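Wir verwenden Cookies, um diese Seite zu verbessern. Einstellungen | Akzeptieren

Warenkunde und Tischservice, Handout zu Einheit 2
Kursleitung: Severyn Kostiuk

Thema: Kontrast zwischen Geschirr und Speise

Ein Gast beurteilt das Essen zuerst mit den Augen. Deshalb planen wir die Farbe des Geschirrs schon vor dem Rezept. Drei Begriffe müssen Sie für die Prüfung sicher können:

Helligkeitskontrast: helle Speise auf dunklem Grund oder umgekehrt.
Farbkontrast: warme Farben der Speise gegen kalte Farben des Tellers.
Freiraum: der Rand bleibt frei, auch bei großen Portionen.

Im Betrieb Hiruvberg hat Vira Semeniuk das Geschirr für 21 Tische neu ausgewählt. Sie nahm matte Teller – die glänzenden zeigten unter den Lampen zu viele Reflexe. Bitte lesen Sie dazu im Skript Seite 246. 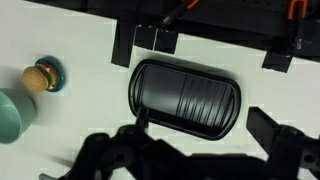
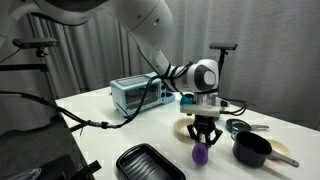 Für die Hausaufgabe stellen Sie ein Gericht auf zwei verschiedenen Untergründen zusammen und begründen Ihre Wahl schriftlich. Blau gilt in der Küche als schwierige Farbe, denn es kommt in Lebensmitteln selten vor. Beim Spielzeug-Hamburger auf der blaugrünen runden Unterlage im ersten Bild hebt sich das helle Brötchen trotzdem deutlich ab; vergleichen Sie dies mit Ihrem eigenen Ergebnis. Abgabe bis zur nächsten Einheit, auf Papier.

Weitere Handouts
Servietten und Tischwäsche
Gläser richtig polieren
Menükarten im Dezember

Kontakt | © Kursbüro Susell | Nach oben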